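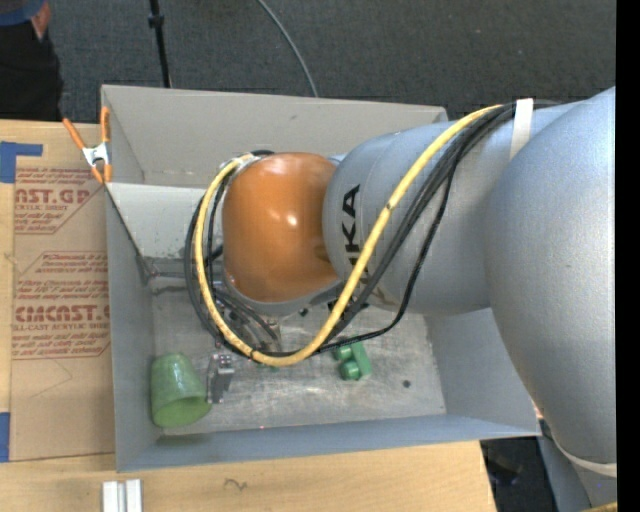

Why is orange called orange?

By Nighat Jatoi

Which came first, the fruit or the colour? Grown-ups like to ask this one at dinner, usually while looking pleased with themselves. The answer is the fruit, and you may now ruin their evening.

For hundreds of years, people in England saw orange things every day and had no word for them. They had foxes. They had carrots of a sort, though many of those were purple or white. They had sunsets, weather permitting. When they wanted to say what colour a fox was, they said it was red, or if they were feeling fussy they said it was yellow-red. In Old English the word was geoluhread, which is "yellow-red" with the spelling gone wrong.

That is why a robin has a red breast. Go and look at one. It is orange. It has always been orange. But the robin got its name before the colour did, and robins are not the sort of bird to fill in a form and have it changed. People with orange hair are called redheads for the same reason.

Then the fruit turned up.

Oranges were first grown in Asia, a very long way from anyone called Geoffrey. Traders carried them west, and the name travelled along too, getting a bit squashed on the way. In Sanskrit, an old language of India, the word for an orange tree was naranga. In Persian it became narang, in Arabic naranj, and in Spanish it is still naranja today. You can say all four quickly and hear somebody slowly sitting on a word.

Somewhere on the road to English the N fell off the front. Most people who study words think this happened in French or Italian, where the N of the word for "a" ran into the N of the fruit and one of them got lost. English has done the same thing by itself. An apron used to be a napron. People heard "a napron", thought it was "an apron", and carried on cooking. An adder, the snake, used to be a nadder. The adder has not complained, or if it has, everyone was too far away to hear.

So the fruit had a name, and it was a bright, odd, expensive fruit that people remembered. By the 1500s, they were using its name for anything that matched. A cloth could be orange. Later on, so could a carrot. The fox went on being called red, because foxes are stubborn and so are we.

What is orange made of?

If you are painting, it is red and yellow mixed together. Use more yellow than you think you need. Red is a bully and takes over the pot.

If you are looking at a screen, there is no orange in there at all. A screen has tiny red, green and blue lights. To show you an orange, it turns the red up high, the green up partway and leaves the blue off, and your brain does the rest. You would not think green had anything to do with it. Paint and light mix by different rules, and this has annoyed people in art lessons for ages.

Artists sometimes draw all the colours in a circle called a colour wheel. A full circle has 360 degrees, and blue sits straight across from orange. Colours that face each other like this look extra strong side by side. It is one reason life jackets are often orange. The sea is mostly blue, or grey pretending to be blue, and an orange jacket is easy to spot in it.

Try it yourself

Cut a circle of orange paper and put it on a white sheet. Stare at the middle of it while you count slowly to 15. Now take the circle away and keep looking at the white paper. You should see a pale blue blob floating there. It fades after a bit.

The bits of your eye that were working hard on orange have got tired, so for a moment you see what is left over. Your little brother may say he can't see the blob. He probably blinked, or looked at the biscuits. Let him have another go.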